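Small thread about learning to knit at my age. I started in May, when the wool is cheap and Canberra is already cold.

My teacher is Iwona Mazurek. She says the thumb is the hardest part of any glove. I agree with her, I have unravelled mine 6 times.

My advice: buy wool in natural light. Under the shop lamp each grey has the same colour as its neighbour.

Please also write down your needle size. I did not, and my second sleeve is wider than the first.

Light blue is still my favourite colour for winter. 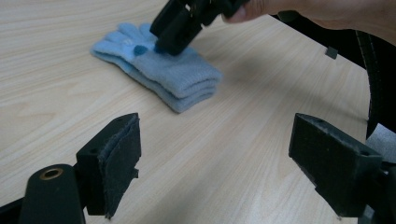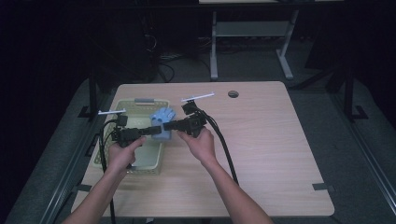 Next I will try socks. Iwona has lent me a pattern from her aunt, but it is in Polish and I must translate the heel first.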